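Gripper trials – frequently asked questions

Which grippers do you compare?
Two at the moment: the four-finger hand from Stodetti and the simpler Dresitz gripper. Both do the same tasks on the same wooden furniture.
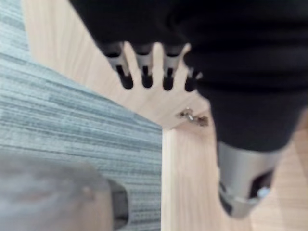 We write down every attempt, also the failed ones. Until September we had 1209 attempts, and 771 of them were with the hand.

Can I send my own gripper?
Yes, please write first to Jocelyn Mercado. Mounting takes nearly nine hours with the cabling – longer if the controller is new to us.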